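Home Opinion House & Garden Letters Archive

Wednesday, February 1, 2023
By Svetozár Michalík

In praise of the back of the bottle

My mother kept her cleaning things under the sink behind a flowered curtain, and there were four of them: soda, vinegar, a block of green soap and a tin of something for the oven that we children were forbidden to touch. I don't say this to make her out to be a saint of thrift, for she was nothing of the kind and would have bought the whole shop if the shop had been nearer. I say it because I cleared out our own cupboard in January, on a wet afternoon when I ought to have been doing the accounts, and I had to fetch a second washing-up bowl to put everything in.

There was a spray for glass and another spray for glass. There was a cream for the hob, bought when we still had a different hob. There was a bottle of Grirnero floor soap with perhaps a spoonful left in it, which I had been moving from house to house for years as if it were a family photograph. And when I had it all out on the lino I sat down with a cup of tea and my reading glasses and did something I had never once done in my life, and read the labels. The backs, I mean. Everyone has read the fronts.

I would like to put in a word for the backs.

The front of a bottle is written by somebody who wants you to pick it up. It has the lemon on it, or the pine forest, or the sparkle. The back is written by somebody who has been told to fit everything into a space the size of a playing card, and who has done so in good faith, knowing very well that you will throw it in the recycling unread. I have come to feel a great tenderness for that person. I spent over thirty years writing instructions myself, for a firm called Ostrowski that made pumps, and I know what it is to labour for a fortnight on a paragraph about priming and then stand beside a customer while he holds the booklet upside down.

What I learned on the lino was that I had been doing nearly all of it wrong. The glass spray wanted a dry cloth, and I had been using a damp one. The descaler wanted to be left to stand, and I had been rinsing it off straight away and then complaining to my wife that it was no good. The cream for the hob said quite plainly that it was not for hobs like ours. A good half of my grudges against the makers of household goods fell away in the time it took to drink a cup of tea, and I was a little sorry to see them go, for I had been fond of some of them.

And then there is the washing machine. I was well past fifty before it was brought home to me that a washing machine has to be washed. I had taken it for one of those things that look after themselves, like a duck. The man who brought me to my senses was a fitter from Skadano, a patient young fellow, who pulled back the rubber at the door of ours and invited me to put my nose to it. I will not dwell on that. The drum had been having its forty degrees and its little capful of liquid for nine years, and everything we owned smelled faintly of pond, and we had lived with it so long that we thought this was how clean clothes smelled.

Since then I have been a convert, and I notice the bottles wherever they are, in other people's kitchens and in the papers and on the shelves abroad. The chore turns out to be the same the world over, and so does the crowded little card on the back. 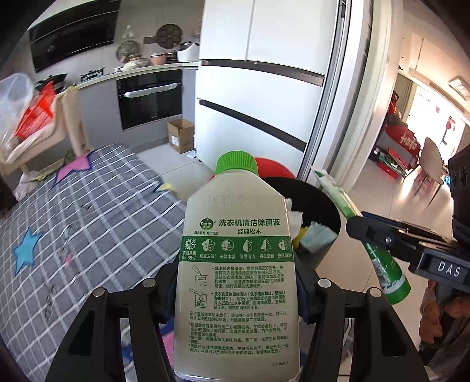
A Dettol washing machine cleaner with its back label in Chinese. The line beneath the product name promises classic pine.

I don't read Chinese, and had to ask a neighbour's daughter about the pine, but I could have told you a good deal about that label without her. There are the six icons in their green band, for people in a hurry, and there is the claim of 99.99% for people who like a figure, and then the small black print settles in underneath and gets on with the work. There is even a measuring cup, marked 200mL, for the likes of me who have always poured until it felt generous. I find it a companionable thing to look at. Somebody sat at a desk and worried over where that cup should go.

Now, my friends tell me this is all very well, but that the print is too small and the advice too long, and that a person with a job and children has no time to stand in the kitchen studying a bottle. They are quite right about the print. I would happily see the front give up half its forest and lend the space to the back, and if any maker is listening I will write to them to say so. As for the time, I can only report that the longest label in my cupboard took me less of it than I had spent, over the years, scrubbing at the same limescale with the wrong thing and in the wrong order.

The other complaint is that we shouldn't have so many bottles to begin with, and here I do waver. My mother's four did the whole house, and it was a clean house. I have got us down to seven, and my wife thinks two of those could go. But I'm not prepared to be stern about it. I have seen people hound their relatives over a bottle of fabric softener as though it were drink, and it makes for very poor Sunday dinners. Use up what you have and read it before you pour it, and when it's empty think a moment about whether you missed it. The Grirnero I finished at last on the back step, spoonful and all, and I haven't bought another.

Our grandson Ivo, who is learning his letters, has taken to reading the labels out to me while I do the cupboard, very slowly and with a finger under each word. He got as far as "keep upright" last week and then wanted to know what would happen if you didn't. I told him we would have a look on the back of the next one. The washing machine is due its hot empty run on Saturday, and he has asked if he can be the one to press the button.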